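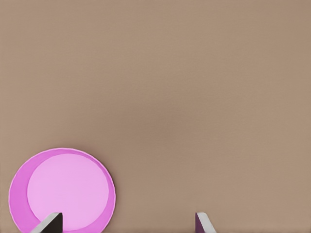
Flaltlow Revises Care Guidance for Glazed Tableware

Oct 22, 2018

Tableware maker Flaltlow has issued a revised version of its care guidance for glazed stoneware, replacing the text that has been packed with its plates and bowls since April of last year. The new version changes the recommended dishwasher settings, adds a section on metal marking, and drops the earlier claim that all glazes in the range can be treated alike.

The revision applies to the Funda and Gavska lines. Funda is the company's everyday range and is sold in solid colors with a gloss finish. Gavska has a matte glaze, and it accounts for most of the complaints the company has received about gray streaks left by knives and forks.

According to Chun-yin Mok, who manages product testing at Flaltlow, the streaks are usually deposits of metal sitting on the glaze. "A matte glaze is rough at a small scale. The knife is softer than the glaze, so the glaze takes metal off the knife," Mok said. "Customers see a gray line and report it as a scratch. In most of the returned pieces it came off with a mild abrasive cleaner."

The company tested 400 plates, split evenly between the two lines. Each plate was put through 100 dishwasher cycles and then examined for loss of gloss, change in color and fine cracking of the glaze, known as crazing. Crazing was found on 11 plates, all of them from the Gavska line and all from the same firing batch. The batch had been cooled faster than specified, and the remaining stock from it has been withdrawn.

Loss of gloss was more common. It was strongest on plates washed with a high-alkaline detergent at the hottest setting and weakest on those washed with a standard household tablet at a medium setting. The revised guidance now recommends the medium setting for both lines. Rinse aid is still permitted. Citrus-based detergents, which the earlier text discouraged, are no longer mentioned, as the tests showed no measurable difference between them and the standard product.

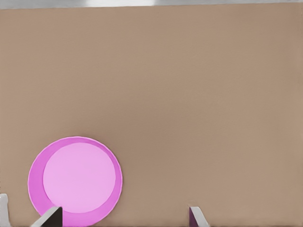 Color stability is covered in a separate section of the guidance. Reds and yellows are the most sensitive to repeated washing, and the company has moved both to a glaze recipe in which the pigment is sealed under a clear top coat. Paler shades made from the same pigments fade less visibly but are harder to match when a customer replaces a single piece from a set. A round plate in pink, for instance, may look correct on a tan tabletop and still differ noticeably from an older plate when the two are placed side by side. The guidance advises buyers to compare pieces in daylight and to quote the batch code stamped on the foot ring when ordering replacements.

The section on temperature has also been rewritten. Both lines remain suitable for microwave use, but the text now states that plates should not be moved directly from a refrigerator to a hot oven. Stoneware conducts heat slowly, and a sharp rise in temperature puts the rim and the center under different amounts of stress. A plate may survive this many times before a crack appears. Pieces with a visible chip should not be heated at all, as water can enter the exposed clay and expand.

For stacking, the company recommends a layer of felt or paper between plates in the Gavska line. The unglazed foot ring of one plate can wear the surface of the plate under it, particularly when a stack is pulled out of a cupboard at an angle. Foot rings on new Gavska plates will be ground and polished before packing, a step already in use on the Funda line.

Retailer Fang, which carries both lines, said it would include the revised leaflet with existing stock and would accept returns from the withdrawn batch without a receipt. Customers who have already removed the packaging can identify affected plates by the batch code. The retailer is not offering refunds for metal marking, but its stores will supply a small sachet of cleaning powder on request.

Flaltlow said the guidance would be reviewed again after a second round of testing, which will cover bowls and mugs. Mugs were left out of the first round. The joint between handle and body behaves differently under heat, and the company is still deciding how to measure wear at that point. Prices for both lines are unchanged.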